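Kokumard pauses gripper sessions after pad fault

Kokumard has suspended part of its household sorting work after a fault in the hand-held grippers used to record it. Contact pads on 11 units were found to be creeping out of line under repeated light loads, so that thin plastic was pinched at one edge and slipped at the other. The fault came to light in February during a review of bag and packaging tasks at the Irndale site.

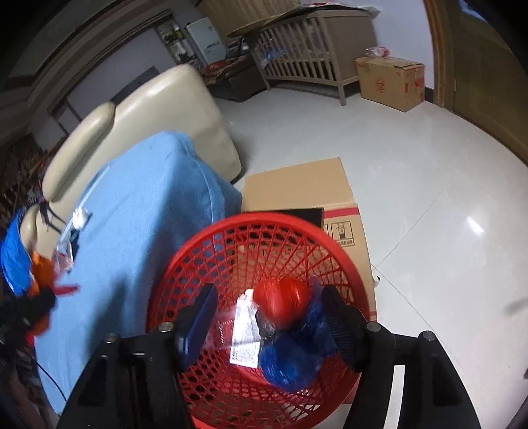
Was anyone hurt?
No injuries were reported. The safety concern is a secondary one: a pad that shifts can leave a narrow gap at the finger root, where a fingertip could be caught during cleaning.

Ada Rizzi, who led the review, traced the movement to the adhesive layer behind the pads. On the bench it held for roughly 700 closures before the first measurable shift. The supplier, Saarela, had specified a longer interval between inspections. Thin-walled trays and film bags gave the poorest results – rigid cartons were hardly affected. 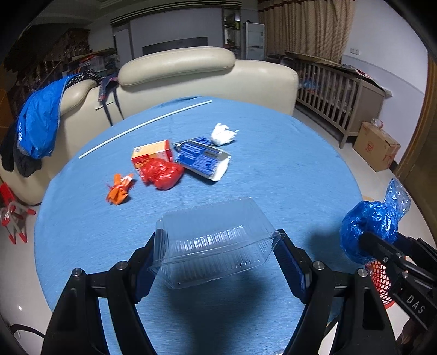 Kokumard | Field Reliability Team

Units will now be inspected every 200 closures, and any pad showing visible movement is to be withdrawn and replaced as a pair. Recordings made with the affected grippers have been flagged and will be kept out of the Trominent training set until the grip force logs have been checked. Saarela is testing 2 alternative adhesives. Work with rigid items continues at Irndale under the shorter inspection interval.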